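Minutes, stockroom and bench group, August meeting

Taken by me, Isla Pomare, because Haf did it the last two times and said her hand hurt. Present: Custódio Tavares (chair), Morag Urquhart, Haf Beddoe, Vilhjálmur Damgaard (came in during item 2, with pastries, forgiven) and me. No apologies.

We met in the small room at Ferthorpe at half past two, and went down the hall to the shelves and the mat bench for most of item 2.

1. Last minutes

Agreed, with one fix. I was down as having offered to relabel the whole Gernbridge cabinet. I offered to relabel the top drawer. Haf has changed it and says she heard what she heard.

2. Blue bins and trays 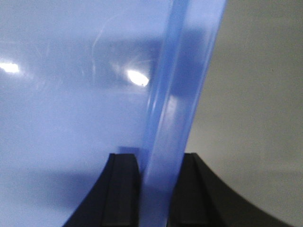
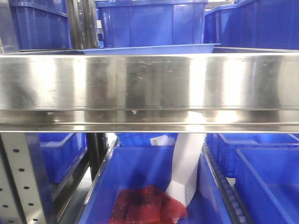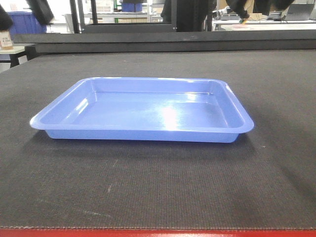 Morag opened this one, and she had clearly been saving it up. Her question was why we own so much blue plastic and still can't find a tray when we want one. She'd gone through the order book before the meeting (thank you, Morag, I know what the handwriting is like in there) and we have paid for 100 of the shallow trays since the group moved to Ferthorpe. She thinks a good part of those went over to Gernbridge with finished work on them and are still sitting there. Custódio said he has seen people at Gernbridge using them for lunch. Vilhjálmur, who had just walked in, said he was one of those people.

So, first thing decided: we ask for our trays back, nicely. Vilhjálmur is over there twice a week anyway and will bring back whatever he can carry.

Then we got onto the shelves, and this took a while. Morag's view is that shallow trays and deep bins shouldn't share a shelf, since a tray slides in next to a bin and you end up reaching past one to get at the other. Haf's view is that they should share, so you can pick up a bin and a tray in one trip, and that if we split them up everyone will just put things back wherever there's a gap. I said I could see both sides and was told that was no help at all!

Custódio asked for a month's trial. Trays on the upper level at the end closest to the door, stacked inside each other, bins everywhere else. If it's a pain we go back to how it was. Haf agreed to the month but would like it written down that she expects to be proved right, so here it is, written down.

Next, scratches. The blue plastic does scuff, and Morag wanted to know if we should be replacing the worn bins. We had a good long talk about what worn means. Custódio only cares if a bin is cracked or the rim has gone sharp. Haf cares about dirt getting into the scratches when it's a bin for clean parts. I care mostly about not spending the money, as I'm the one who fills in the form. We landed on this:

Cracked, split or sharp at the rim: out, straight away, no discussion.
Scuffed but sound: stays in use, for anything except clean parts.
Clean parts: newest bins only, with a strip of white tape on the short side.

Haf will do the taping. She has asked that nobody else use white tape for anything on those shelves, and that includes the person who wrote "Tuna" on some. (It was Vilhjálmur. He would like it noted that Tuna is the name of a fixture.)

Morag asked what we are washing the plastic with. There are two answers, it seems: Custódio uses warm water and dish soap, and the rest of us have been using the spray that came with the Wemar order. Custódio thinks the spray leaves a film. I have never noticed one but I'm not known for my eyesight. From now on it's dish soap and a soft cloth, and the green scrubbing pads go back to the kitchen where they belong. The spray can be used up on the steel shelving, wiped along the length and dried with a paper towel. Morag says the fronts of the shelves pick up smudges faster than any other part, and she'd like the fold underneath wiped too, as people skip it. People here means me.

3. The mat bench

We were standing at it by this point, so it seemed silly to go back and sit down.

Vilhjálmur has been the one mostly using the bench this summer, and he says the gray mat is the best surface we've had. Trays stay put on it, small parts don't skitter, and it's kind to the elbows. His complaint is dust. It settles into the ribbed surface and a cloth just moves it along. He has been going over it with a lint roller from home and he's on his third refill, so could the group buy the next pack? Agreed, without a vote, as Custódio was already nodding.

Haf asked about the pale marks on the mat, and whether they are dust or wear. Nobody was sure. Vilhjálmur will try the roller first and a barely damp cloth after that, and if they're still there in September we call it wear and stop worrying. Please don't use soap on the mat. We had the old one smelling like lemons for half a year.

The seam by the red edge came up too. Morag thinks it may be starting to fray and would like it looked at before somebody catches a sleeve. I've got a curved needle and some heavy thread left over from fixing a tent, and I said I'd have a go if it needs it. Custódio asked if I'd done that sort of thing before. I said the tent is still up. He has asked me to practice on something else first.

We also agreed on a habit for the end of the day at the bench: tray emptied, tray back on the shelf, mat clear. Haf asked if one tray could be left out ready for the morning and we all felt that was fine as long as it's an empty one. Half-sorted parts left overnight are what caused the business with the washers in spring, and I am not going through that again.

4. New order

Two quotes in. Vieira came to 543 for the lot and Wemar to 585. Both are for the same things: more shallow trays, a few deep bins, lids. Wemar includes delivery and Vieira doesn't, so once you add the van there is hardly anything in it.

Haf likes Vieira because their bins have a thicker rim and are easier on the hands when full. Morag likes Wemar because they answer the phone. Custódio wondered if we need to order at all before we know what comes back from Gernbridge, and there was a bit of a silence, and then we all agreed with him. So the order waits. I'm to ask both firms how long they'll hold their prices.

Lids got their own little argument. Vilhjálmur has never once used a lid. Morag uses them for everything. We own 28 and Morag has most of them. No decision, but Morag is going to see if she can live with fewer.

Color came up as well. Custódio floated the idea of getting a second color for the clean parts bins so we could forget about tape. Everyone liked this until I looked it up on my phone and the only other color Vieira does in the right size is a sort of mustard. Tape it is, for now.

5. Shelf labels

Short one. The labels on the shelving keep dropping off. Haf thinks it's the adhesive, Vilhjálmur thinks it's people's sleeves. Magnets were suggested, and then Morag said that a lot of stainless steel won't hold a magnet, and Custódio went and tried one from the office fridge. It slid straight down. So, no magnets! I'll look at the kind of label holder that clips over a shelf edge and bring a couple next time, if they don't cost the earth.

What the labels say is a separate matter and we ran out of patience for it. Everyone to send me the three names they find most confusing. I already have Tuna.

6. Anything else

Morag would like the step stool back by the shelves. She isn't tall and the upper level is a stretch with a full bin. It was last seen in the copy room.

Haf is away for two weeks at the end of the month. Vilhjálmur will cover the parts count while she's gone and has been shown where the sheet is. He has been shown twice.

Custódio thanked Vilhjálmur for the pastries, and asked if the next lot could include one without raisins.

Who is doing what

Custódio: tell the Gernbridge people we're after our trays; find the step stool.
Morag: move the trays up to the door end; have a think about lids; check the rims for cracks while she's at it.
Haf: white tape on the clean parts bins before she goes away.
Vilhjálmur: bring trays home; lint roller and damp cloth on the mat; parts count.
Isla: lint roller refills; ask Vieira and Wemar about prices; clip-on label holders; look at the mat seam (after practice).

Next meeting in September, same room, half past two. The shelf trial is first on the list. We finished at ten past four, which I think is our longest yet, and that was with half of us standing up.

I.P.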